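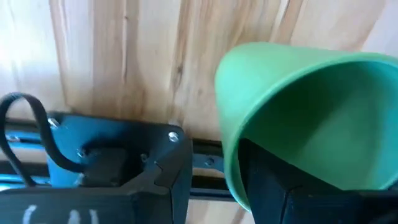

## Frame rates and the Stololow disc

14 November 2021

I finished comparing the two home releases of *Pandum*, the science fiction picture Stanska put out in March. The disc comes from Lecomte and the stream is the one on Stololow. I wanted to know why the harbor chase looks different on each.

The disc runs at the standard film rate and the stream claims the same. Stepping through the chase shot by shot, the stream repeats a frame at irregular points. The first repeat falls 26 seconds into the sequence, on the pan across the cranes. The second comes just before the barge turns. After that I lost sync with the disc and had to line them up again using the flare.

Repeated frames usually mean the file passed through a conversion it didn't need. My guess is that Stololow was sent a master prepared for television and slowed it back down. The audio supports this. Dialogue on the stream sits slightly lower in pitch, and the closing song is flat against the soundtrack album.

### Color

The disc is darker in the night scenes. I raised my display to 200 nits for the comparison and left every other setting alone. On the disc, the tunnel walls keep their texture down to near black. On the stream they break into blocks, worst in chapter 2, where smoke covers most of the shot.

Skin tones are closer than I expected. The stream leans a little toward yellow in daylight. I saw the film in a theater during its first week and remember it looking more like the disc, but memory is poor evidence for color.

### The missing shot

Page 294 of the published script has the pilot looking back at the station before the hatch closes. It was in the trailer. It is on neither release, and the deleted scenes on the disc skip it too. The music has an audible edit at that point, so I think the shot was dropped after the score was recorded.

### Settings used

- Motion smoothing off on the display
- Player output fixed at the film rate
- Stream over a wired connection, highest quality tier
- Stereo mix for both pitch checks

I still need to check the surround mix. The rear channels on the disc seem quiet during the storm, and I haven't ruled out my own receiver.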